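**Progress report to Bresis, home robot practice rules**
From: Oliwia Wróbel
May 24, 2023

Dear Lucian,

This has been our best stretch so far, and I'm really happy to be writing it up! The draft rulebook for robots working in home kitchens now has 132 rules in it, and Iddrisu Kpodo has put each one into plain words that a new operator can read on the first morning.

**What moved**

- The water section is finished. It covers sinks, wet counters and loose cables near a basin, and it went through two full reviews (Blair Nisbet's notes on the second one were superb).
- Stop checks are now done at the start of every session and again after any change of tool. Operators sign for both.
- We have logged more than 2690 minutes of supervised work under the draft rules. Reading the logs back has already changed how we word things – "keep clear" is gone, and every distance is now given from the elbow joint.

**What is still open**

Cable routing. The rule says a hanging loop must be tied up before the arm reaches over a basin, and Blair wants that made a hard stop. Iddrisu would keep it as a warning until the new clips arrive from Borkora. I lean toward Blair's side and would love your view.

Stove rules are thinner than I'd like. Þröstur Lykkegaard is drafting the part on pots left on a cooktop while the arm works nearby, and I'll send it as soon as it's readable.

**Money and time**

Spending is on plan. We'd like to move the training days to December so the Stesetti crew can join us.

Warmly,
Oliwia

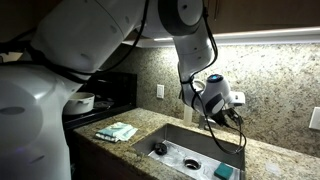 *Sink work, with the gripper pointing down at the back of the basin and cables hanging from the wrist.*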